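6.3 Recovering from a failed drive removal

Applies to the Stirkeck disassembly cell, controller release 31 and later.

Fault 533 (cable snag) is raised when the arm meets more pull than allowed while working near the drive bay. The arm stops where it is and the fingers hold their last position. Do not press Resume. In June a Resume after this fault tore a connector off a drive at the Flendgate site.

CAUTION: The arm stays powered after a fault. Press the emergency stop before reaching into the case.

1. Press the emergency stop and wait for the stack light to go solid red.
2. Check the fingers against the drive bay and the SATA cables nearby.

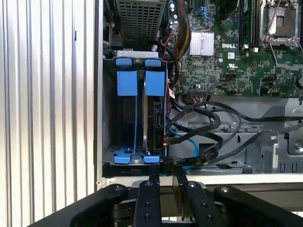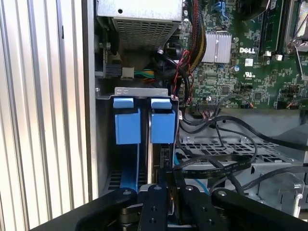
Jianguo Hao

3. If a cable is between the fingers, support it by hand close to its connector. Turn the manual release on the gripper 19 clicks to open it.
4. If the fingers are at a blue drive carrier with no cable between them, open the gripper the same way. Leave the carrier in place.
5. Move loose cables away from the front of the bay. Look for bent pins and split insulation.
6. Take your hands out, reset the emergency stop, and run program 111 (slow retract).

Note: If fault 533 comes back on the same unit, set it aside for hand removal and log the serial number.

Revised July 2019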